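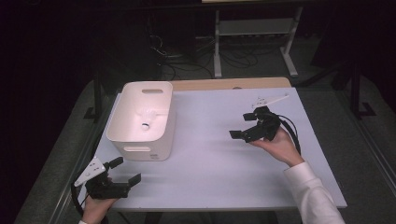
Ticket 416 - Voyle work table, rocks at the left end
Opened by: Aurora Amaral
Product: Voyle work table, white top
Opened: 1/2/22
Status: Closed by customer

Search tickets, parts and manuals Search

Hi Akgate people, me again (I'm the one who wrote in about the missing hex key, thank you for that, it came). My Voyle table rocks. It doesn't rock all the time, or I'd have sent it back already, but whenever there's weight on the left side the whole thing tips a hair toward that end, then tips back when I lean on the right. You can see where I keep the bin, the big off-white one with the handle slots, on the left part of the table, running front to back, with its rim sticking out past the left edge of the white. That's where it lives and that's where I'd like it to keep living! I sort into it all day long. When it's close to empty, like with that translucent, whitish, ribbed-looking piece lying in the bottom and not much else, the table behaves. Fill it up and I get a clunk every time I drop something in. I wouldn't mind so much except I do fiddly work on the right half and the clunk travels.

I read the leaflet twice. It says to level the feet on a hard floor, and my floor is hard (dark gray, fairly smooth as far as I can tell by hand). It doesn't say what to do if you've leveled the feet and it still rocks. So I'm going to try things and write them down, and if somebody there can tell me I'm barking up the wrong tree, please do.

Things you'll probably ask:

- Yes, I put it together myself, with my sister holding the other end.
- No, I didn't have any screws left over. I had one washer left over. I know.
- The load limit on the sticker says 85 pounds. I put the bin on the bathroom scale, packed right up to the rim, and it was 40, so I don't think I'm anywhere near it.
- I haven't moved the table since it was built, apart from turning it a bit to get the window light.

Entry 1

Went around the feet. They're the screw-in kind with a rubber pad. I'd always adjusted them standing up, reaching down and guessing, which in hindsight is silly. This time I got down on the floor with a flashlight and slid a sheet of paper under each one. The paper stopped dead at three of them and slid right through at the back left. Aha!

So I turned that foot down until the paper caught, and then a touch more. Rocked the table with my hand and got nothing. Put the bin back on, filled it, and the clunk was still there. Smaller, I'd say, but still there.

I did this with the bin off the table, and I suspect that matters. The top may sag a little with weight on it, or the legs may splay, so what's level bare isn't level loaded. Tomorrow I'll do it again with the bin on.

Reply from Akgate support

Hello Aurora, thanks for the detailed notes. You are right to adjust the feet with the usual load in place. Please also confirm that the cross rail under the table is fitted with the slotted holes facing down. If it is upside down the bolts can feel tight while the rail still moves. The extra washer may be from the rail. Let us know what you find.

Entry 2

Okay, first the feet, with the bin on and full. Same paper trick. Now it was the FRONT left that was loose, which made me laugh out loud, I'd been chasing the wrong corner. Turned it down. Better again. I could drop a handful into the bin and the table only gave a sort of shiver.

Then the rail. I lay on my back under there (bring a cushion, if anyone else is reading this for their own table) and the slots were facing up. Up! I'd have sworn on anything I followed the drawing, but the drawing shows the table upside down, the way you build it, and at some point I must have flipped it in my head one time too many.

I didn't fix it that night. My arms were done.

Entry 3

Took everything off. If you're doing this job, clear the table completely before you loosen anything. I thought I could leave a few things on the right side and just be careful, and I had a jar of buttons rolling toward me inside a minute.

Order I did it in, for the record:

1. Loosened all the rail bolts but left them in.
2. Had my sister lift the left end just enough to take the weight off.
3. Took the left bolts out, then the right, and dropped the rail.
4. Turned it over. Slots down.
5. Right bolts in by hand, left bolts in by hand, and the leftover washer went on the back left, where there was plainly a clean ring in the dust and no washer.
6. Set the end down, and only then tightened everything.

Step 6 is the one I'd got wrong the first time too. I'd tightened each bolt as I went, so by the last one I was dragging the leg sideways to meet the hole. When you leave them all loose and let the table stand on its own feet first, everything sort of finds its place and the last bolt goes in like butter.

Did the feet over again with the bin loaded. Then I stood at the left end and pushed down with both hands, which is a good deal more than I'd ever put there. Nothing! I went and made coffee and came back and pushed again in case it had changed its mind.

Entry 4

So the rocking is gone, and now that it's quiet I can hear a different noise. There's a little tick, only when I slide the bin toward me. I spent most of an evening sure it was the table. I checked where the wood strip along the back meets the white top. I ran a fingernail down the whole seam, pressed along it, pulled up on the rounded corner at the right. It's solid. Nothing lifts, nothing clicks.

It was the bin. It's a Pelard, one of the deep ones, and the bottom isn't quite flat - the middle pops in and out like the lid on a jam jar when the weight shifts. You can make it do it on the kitchen floor. So that's a bin problem and I take it all back about the table.

I tried a few things under it. A dish towel stops the tick but the bin creeps, and by the end of the day it's wandered over to the right and I'm working around it. A piece of shelf liner, the rubbery open-weave kind from Vekumora, stops both. I cut it a bit smaller than the base so it doesn't show or catch lint. Now I do have to lift the bin to move it instead of sliding it, but the handle slots are at the two ends, near and far, so I just get a hand in each and turn it. Fine by me.

I also stopped filling it to the rim. It didn't need it for the table's sake anymore, but a deep bin full of small stuff is a misery to find anything in, and you end up with your arm in there to the elbow. Half full, sort, tip out, start over.

Entry 5

A couple of weeks on and it's still steady. I went round the rail bolts with the key and one had loosened by maybe a quarter turn, so I snugged it. I'd put that in the leaflet if I were you: check again after a couple of weeks. And please, please add a second drawing of the rail with the table the right way up. I can't be the only one.

The other thing I'd change is the paper trick, which I had from my dad and which isn't in your leaflet at all. It takes two minutes and it's so much better than squinting at a level. My level said the table was fine the entire time it was clunking.

Closing this from my end. Thank you for the tip about the slots, I'd have gone on turning feet until May.

Reply from Akgate support

Thank you Aurora. We have passed your note about the rail drawing to the people who do the leaflets. Closing ticket 416. If the rocking returns you can reply here and it will reopen.

Viewed 3,586 times

Comments

threadbare_jo
Slots facing up on mine as well. I've had this table for ages and blamed the floorboards. Had a folded beer mat under one leg the whole time.

Marty in the garage
Does the rail swap need two people? I'm on my own here and my top is heavy.

Aurora Amaral
@Marty I think you could do it with a car jack or a stack of books under the left end, as long as it can't slide. Just take the weight off, you don't need to raise it much. I wouldn't turn the whole table over alone, though. It's awkward more than heavy and the corners will find your shins.

Marty in the garage
Did it with two paint cans and a board. No more rock. Thanks.

pinhead
Which shelf liner was it, the thick one or the thin one? The thin one sticks to my white top and leaves a pattern.

Aurora Amaral
The thick one! I lift it and wipe under it when I think of it, and so far no marks. If yours has left a pattern try warm water and dish soap before anything stronger. Mine had a ring from a mug that came off that way.

threadbare_jo
My bottom foot pad has split, does anyone know if they sell them singly?

Akgate support
Hello, foot pads are available in sets. Please open a new ticket with your order number and we will send you the part details.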